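Jul 4, 2019

**Gripper comparison in sim, Wavik fingers vs. Drerkent fingers**

Finally got both finger sets loaded into the same scene, so this is the first fair side-by-side! Same arm, same controller gains, same wrist camera. Only the fingers and their pads get swapped.

Task is picking the 96-well rack over the bins. I like it as a test part. It's wide enough to use up most of the stroke, the long sides are flat, and any yaw error shows up right away because the rows of wells stop lining up with the fingers.

Ran 196 trials per set with random start yaw. Counted a success as lifted, held clear of the bin and still gripped when the timer ran out.

- Wavik: 147 of 196
- Drerkent: finished, but I had the pad friction wrong for part of the batch. Throwing it out and rerunning.
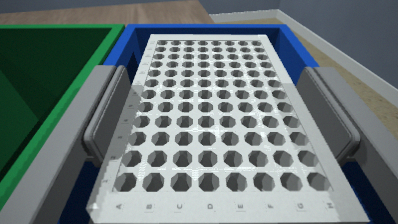
The Wavik misses are nearly all the same miss. One finger touches first, the rack turns a little, and the second pad lands on a corner. Slowing the last bit of the close helped a lot when I tried it by hand — very promising, want to do it properly in the controller with a force threshold instead of my hacked timer.

Wrist view is great for this, by the way. The column letters on the near edge are readable at lift height, so we could check orientation straight from the camera. The row numbers get too small toward the far end, so don't build anything on those yet.

Physics step is at 1000 Hz now. At the old setting the pads buzzed against the rack and I was blaming the fingers for it. Sorry, Wavik.

Still to do:

- rerun Drerkent with the friction fixed
- port the slow close to the Falcão branch
- 13 trials have a start pose that clips the bin wall, filter those out for both sets and redo the totals
- ask whoever has the Notgate arm booked in July if we can get a few hours on it, I really want to see whether the corner miss happens on hardware too

Logs are in the shared folder under today's date. Rerun is going now.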